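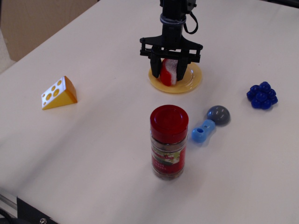
Shared workshop's homemade arm gets its Saturday debut

Members of the Lomora workshop in Moklow finally have a robot arm they can call their own, and they are having a great time with it. The arm, nicknamed Javis, has been built up over evenings and weekends on a bench at the back of the Amegashie building, and on Saturday it gets its first open session for anybody who wants to come in and drive it.

Dela Bawa started the project with a pile of secondhand motors and a budget of 3,000 dollars. So far the group has spent 1,505 of that, with the biggest single bite going to the wrist. The gripper was the cheap part at 179 dollars, and it's already on version 2 (the first one had fingers that flexed whenever they closed on anything firm).

Practice these days means tabletop pick-and-place with whatever people bring from home. The yellow plate is the usual target, and the rest of the lineup is mostly toys — a cheese wedge, a bunch of blue grapes, a gray dome — plus a jar of dried herbs out of somebody's kitchen. The grapes are a favorite because all those little round surfaces make you think hard about where the fingers should go.

"I came in to use the drill press and stayed four hours," said Mahtab Moradi, who now writes most of the control code. "You get one clean pickup and you want to move everything on the table."

Moradi is working on a way to save a move and play it back, so that members can build up a library of them together. Bawa would like to tidy the cabling next, then try softer pads on the fingers.

The Saturday session starts at 10 a.m. and runs until the last person gives up the controls. No experience is needed, and kids are welcome with an adult. Bring something small to pick up — the odder the shape, the better!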